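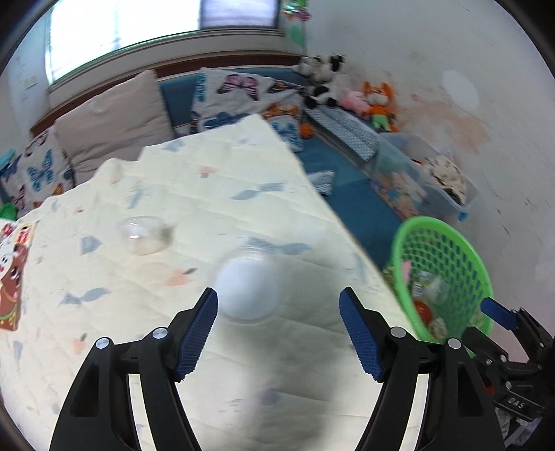
The quilted cover, on the bed again after its summer in the cupboard.

I have moved house and, in doing so, have discovered that I own 18 pillowcases and four pillows. I put this to Rozália, who has lived in Lornisside all her life and regards me as a sort of long-running radio programme. She asked where the other pillows were. I said I didn't think there had ever been any others. She said there must have been, at some point, or what were the pillowcases for? We left it there.

The flat is on the third floor and has one cupboard, which the agent called "generous storage" with a straight face. So September has been spent deciding what a person needs in the way of bed linen. My mother's rule was one on the bed, one in the wash, one in the cupboard. My own rule seems to have been to buy a new fitted sheet every time I couldn't find the old one, and then find the old one.

Fitted sheets cannot be folded, by the way. I've watched the videos. A calm woman tucks one corner into another, does something quick with her wrists and ends up with a neat square. I end up with a bun. Eilif Nordin, who used to share a house with me in Skarness, folded his beautifully and then stored them in a bin bag, so I'm not sure what he got out of it.

The other trouble is sizes. I have at least two sheets labelled "double" that have clearly never met. One comes off at the corner by three in the morning - always the same corner, the one by the wall - and the other has enough spare to rig a small boat. I paid 80 pounds for the second one in a sale in Sollville and I was pleased with myself for a week.

So far I've parted with nine pillowcases, a valance and a duvet cover with a burn on it from an iron I no longer own. The charity shop took the pillowcases and gave the valance back. I didn't know they could do that. It's in the hall now, over the bicycle, keeping the dust off, and Rozália says it suits it.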